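Stop-smoking vape swap scheme: where we've got to this April

Hello all, a quick update for the grant file. The Branell shop has been swapping smokers onto starter kits since the money came through, and it's going better than I dared hope! We've handed out 230 kits so far, mostly the Skonton pen (simple, one button, hard to get wrong).

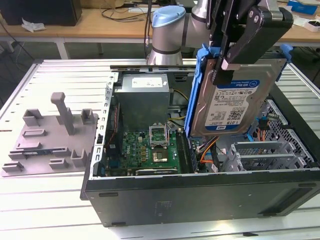
Page last changed: Apr 27, 2023

Coils are where the budget is going. We ordered 580 for the whole scheme and we're already down to the last few boxes — people burn through them when they don't prime the wick, so I've started doing the first fill with them at the counter. 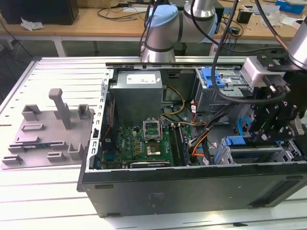
Liquids and strengths

Tobacco and menthol are still what most people ask for. I'd bought too much of the Keskinen berry, my mistake, and the supplier has agreed to swap it for menthol. A fair few heavy smokers were started too low on nicotine and came back grumpy, so we now begin them higher and bring

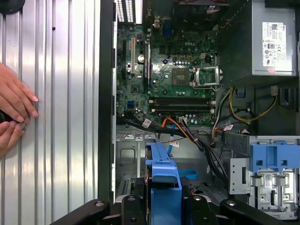

them down when they feel ready. Nine people have moved down a strength already, which I'm really chuffed about.

Money

There's £1,110 left in the pot. I'd like to put most of it into coils and the rest into Runatov chargers, as folk keep using any old phone plug and I'm not happy about it. Could you let me know if that needs a new form or if an email will do?

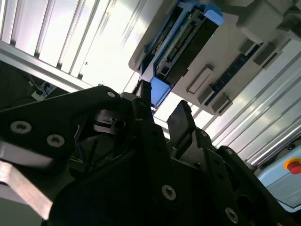

Close-up of a robotic gripper

I'll send the receipts over with the next report.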